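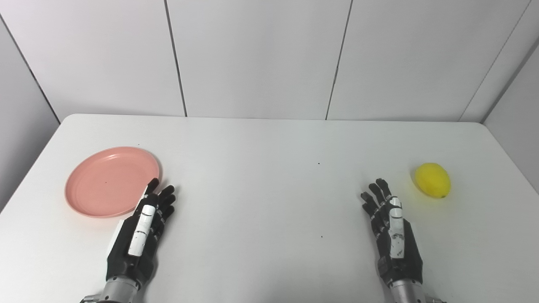 Re: [korum-interiors] Plate color on the white tables

From: Thilini Gunawardena
To: korum-interiors list

Tharindu Mollah wrote:
> The Trarnero catalog lists the small plate in salmon, stone and
> chalk. I have 14 salmon on hold at Cinulard until the end of
> September. Before I confirm, two questions.
> 1. Does salmon hold up on a white top, or does it go gray
> under the ceiling lights?
> 2. Do the wall panels need to be repainted first? Fathima
> thinks the seams will look heavy next to plain tableware.

Answers in order.

1. Salmon is fine. With the pink plate on the left of the white table and a lemon on the right, the two colors stay well apart. The yellow is by far the stronger of the two, and the plate still reads as pink. I would not order chalk. The rim of a pale plate is hard to find on a white top, and people set things down on it. Stone is acceptable but dull against the gray-white walls.

I have not checked salmon under the evening lamps. Nimal has the spare set and can do that after 6 pm.

2. No repaint. The panels are a light gray-white and the seams between them are thin. They are dark enough to show as lines, but they run between large vertical panels, so there are few of them behind any one table. Filling them would mean doing the angled walls as well – otherwise the corner will show the change. Leave all of it alone.

Other points:

Table length. The Wijesinghe drawing gives 1450 mm. Tatu's seating plan uses a shorter figure from the old tables. Please correct the plan before anyone orders runners.

Top finish. The paint schedule has the reflectance of the tops at 83. That is the supplier's value and I have not measured it. If glare is reported at the window end, try a matte mat under each plate before asking for a different finish.

Fruit. Lemons only, up to 2 per table, placed directly on the top. Limes were suggested in the last thread. They are closer to the panels in brightness than you would expect from the swatch, and they roll more.

Tharindu, please confirm the salmon with Cinulard and ask whether later batches will be matched to this one. The stone we bought before was visibly off between boxes.

Thilini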